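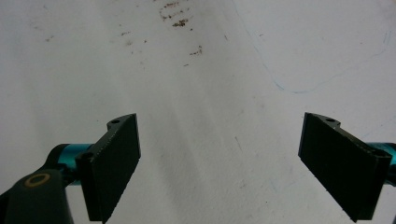

The white surface, streaks and all

I've been meaning to write about the white surfaces at home for ages, and now that we're finally settled in Breltthorpe I have run out of excuses! They do pick up smudges, and a few faint scuffs too, but I've grown rather fond of them (Gemma says I'd be fonder still if I owned a decent cloth). I'll have another go with warm water and a drop of washing-up liquid before August, when my sister comes to stay.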